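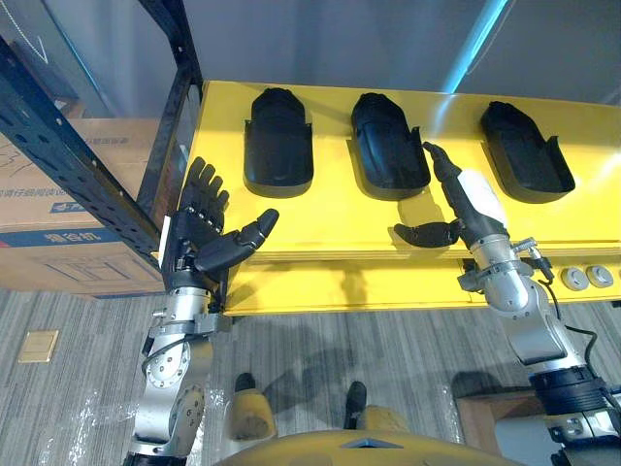
Romana Kolář wants it on record that she voted for gray. Gray shelving would have matched the carpet, she says, and the carpet was there first. She also thinks yellow makes the whole parts corner look like a toy store, and she has told me this in the hallway, by the coffee maker and once in a birthday card.

Well, I love the yellow! I picked it, I carried half of it up the stairs, and I'm the one who puts things back on it at the end of the day, so I get to have the gallery page. Welcome to the parts corner at Kiltau, after a long spring of moving stuff from one end of the room to the other.

A little about how we got here. The old setup was one tall rack and a lot of cardboard boxes, and if you wanted a tray you moved three boxes to get to it (and then you moved them back, if you were a nice person). Svetozár Čierny drew up a plan on the back of a delivery slip: low shelving out in the room, trays on top, small parts underneath, everything else pushed to the side. I still have the slip. The measurements on it are wrong, but the idea was good and we stuck with it.

The black shoe-shaped trays go on the top. Everyone calls them the slippers. They're molded and they have raised sides, and they don't nest nearly as well as you'd think from looking at them. I tried stacking them the first week and spent a whole afternoon picking them up off the floor. Now they go in a row with the toes pointing more or less the same way, which looks fussy, but you can grab one by the open end without looking for it. Bohumila Beneš likes them perfectly straight. I'm more of a "close enough" person, and you can usually tell which of us was in last.

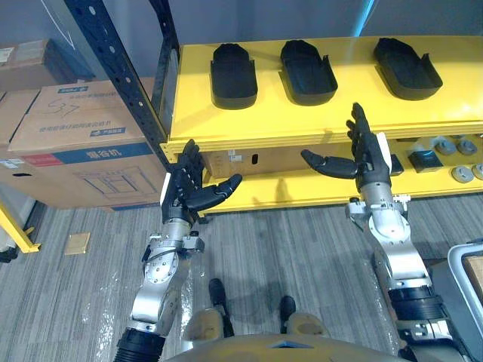 The level under the top took a lot longer to settle. We started with little bins for everything, and the bins were a pain — you couldn't see into the ones at the back, so people just took from the front and ordered more. When I finally emptied them out we had 249 of the gray discs. I had been about to buy another bag! So the bins went, and now we put out only what's needed that day and keep the spares boxed. It's messier to look at, I'll admit it, but I haven't had a single person ask me where the discs are since we switched.

The boxes themselves are still a work in progress. I flatten the ones I can and keep the ones with handle holes, because those are so much nicer to carry. Mireille Marchal has asked for a label on every box, printed, same size, same corner. I'm doing it by hand with a marker until somebody shows me how the Stimomano label printer works. It has been plugged in since last July and so far all it prints is a long strip of nothing.

For anyone planning something like this, the shelf takes up less floor than the old rack did once you count the space you need to stand in front of it. Ours is 747 millimeters high to the top surface, and the plan said 800, and I'm glad it came out lower. At 800 I'd be reaching up over the sides of the trays all day. Vojtěch Bednárik is a head taller than me and says it makes no difference to him, so go by your shortest person.

And then the white bin. I fought against it for weeks, I thought it would turn into a junk bin by lunchtime. It lives on the floor next to the shelf, you can slide it over wherever you need it, and at the end of the day I tip out whatever has collected in there. Bits of tape, mostly. One time my good scissors.
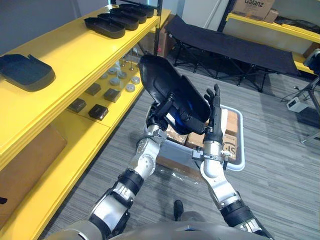 Slippers along the yellow shelf, and one over the white bin.

Still on my list: a better home for the flat trays, which get laid down wherever there's room, and something to keep the pegs from tipping over when you bump the shelf. Nisteck sells a strip with holes in it that might do the job, but it's a bit short for us and I'd need two. If you've used it, tell me whether two of them line up end to end or leave a gap in the middle.

Romana, there is no gray version of this page coming. I checked with Bohumila and she likes the yellow too.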